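New rules for recording simulated kitchen tasks take effect in September

The second edition of the Soltus task recording guide is now posted for members. It replaces the draft that has been in use since the spring and applies to all kitchen tasks run in simulation, including those submitted by Skoltis and Clunditia. Hardware trials are still covered by the older Nigam checklist, and nothing in that checklist has changed.

The working group, led by Juniper Sorensen, went through 3344 simulated runs before writing the new text. Of those, 1060 were sent back to the team that submitted them. The most common problem was a missing or unclear end state. A run would be marked as a success, but the log didn't say what condition the object had to be in for the mark to count. 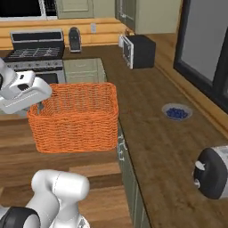

Section 2 now sets out how a carry task has to be written up. The object, the starting support and the ending support must each be named in the task file before the run begins. "Held" is a state of its own and has to be logged separately from "placed." An orange basket hanging just above the floor with the gripper at its rim, for instance, can't be scored as placed, however close it is to a surface. Teams should also list any item in the room that the task is not supposed to disturb. If there is a bowl of blueberries on the countertop, the bowl goes on the list, and so do the blueberries. Several reviewers had been treating a container and its contents as one item, and the new text ends that.

The part of the guide that drew the most comments was Section 4, on release. Under the draft, a task could be closed as soon as the fingers opened. The new rule asks for three things in the log: the fingers are open, neither finger is in contact with the object, and the object has stayed at rest for 2 seconds of simulated time. A view from the gripper may be filed as supporting evidence — it can't be the only evidence, and the contact record has to go with it.

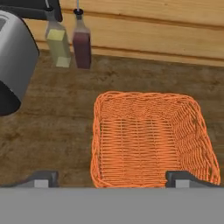 Gripper view with the fingers spread and the empty basket on the countertop.

Woven and open-topped objects get a short section of their own. Many teams use a simplified collision shape for baskets, and that is still allowed. The file must now say so, and it must say whether the inside of the basket is modeled as open or solid. A run made with a solid shape can't be used for any task that involves putting something in the basket.

Runs already accepted under the draft will stand. Runs in the queue can be finished under either version until the end of September, but a single batch can't mix the two. Please write the edition in the header of the batch file.

More than 9 comments on Section 4 asked for a shorter rest time for light objects. The group left the figure alone in this edition and will take it up again at the winter review. Members with test results on the question should send them to Juniper Sorensen with the task files attached.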